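*Handout 8, revised May 23, 2023. Bring the previous one too, it has the wiring on it.*

# Shared bench: hand-held gripper, second build

By now everyone has a set of printed parts, most of them from the Koskela printer and therefore slightly hairy along one side. File the hairs off before you come. The Premum fasteners live in the tray by the vice and go back in the tray by the vice, a principle the group has found harder than the electronics.

We are still building the dumb half of the project: a pair of fingers you hold in your hand and squeeze. The clever half, the bench arm known as Skarnus, stays under its sheet until July. If you learn what a good grasp feels like in your own hand, you will be less surprised later when Skarnus does it badly.

## 1. Fitting the fingers

Fit the housings loosely first. Tighten the screws a little at a time, going from corner to corner, and stop when they stop. Two people last month carried on past that point and now own housings with interesting cracks in them.

Slide the pads in with the ridges facing each other. Close the fingers by hand over a strip of paper and tug. The paper should tear before it slips. If it slips, check the pads are seated all the way down, then check you haven't fitted one backwards. Start with the second check if you're short of time.

## 2. Markers

One square marker goes on each finger, flat, with the white border left whole. Do not trim the border to make it look neater. The software finds the marker by its edge, and a marker with no edge is just a sticker.

Smooth out any bubbles with a thumbnail. Matt paper only. Glossy paper reads perfectly until someone turns on the lamp over the bench, at which point it stops existing.

## 3. Squeezing things

Hard cubes teach you very little, so the Cloltusent exercise uses household stuff: footwear, books, soft toys and a fabric bin. For the slippers, come in with one finger on either side, keep the wrist level, and close until the fuzz gives. Then lift straight up. Most people want to scoop. Resist it, the arm can't scoop.

- Look at both markers the whole way in. If your sleeve covers one, start again.
- Leave the books where they are on the slipper runs. They get their own turn.
- Write down the failures as well, with a word or two on what went wrong. "Rubbish" is not a word or two on what went wrong.
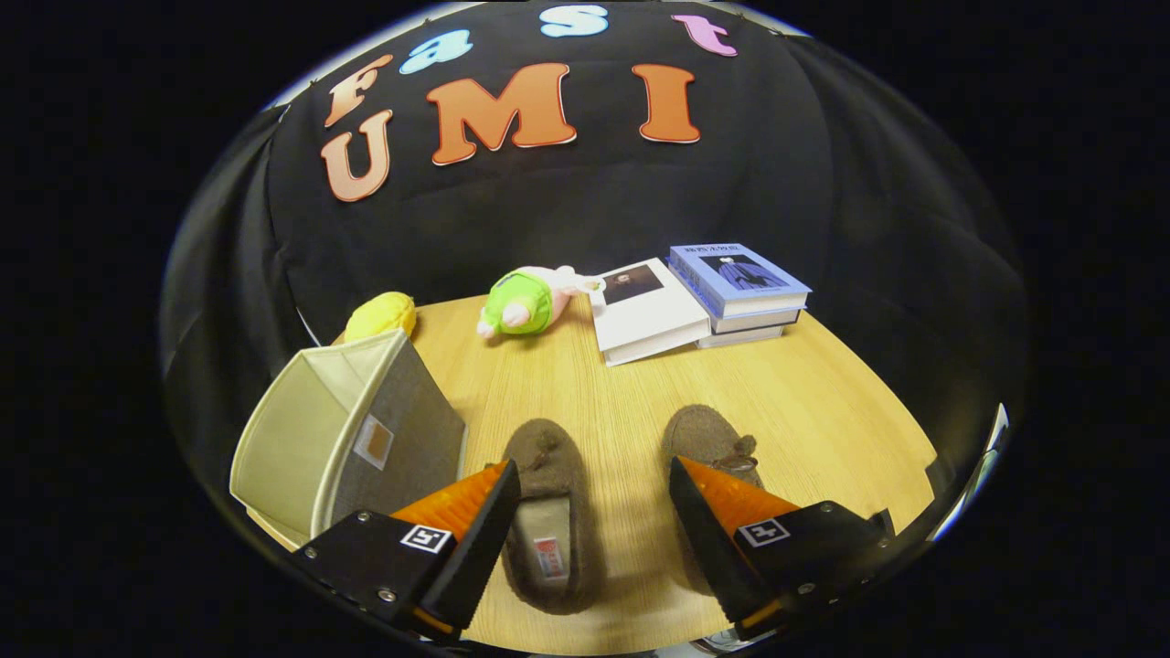 ## 4. Opening width

The fingers need to open to 80 mm, measured pad to pad with the steel rule and not with optimism. Take the reading 2 times, letting the fingers close fully in between, and put both numbers on your sheet. If they disagree, the slider is sticking. A dab of dry lubricant usually sorts it out; oil picks up filings and makes a fine grinding paste.

Once the width is right, mark your handle with your initials. All the handles look the same and the good one goes missing first.

## For next time

Read the calibration pages as far as the first equation. Bring your sheet, your filed parts and a pencil. The workshop pencils are all 2 cm long.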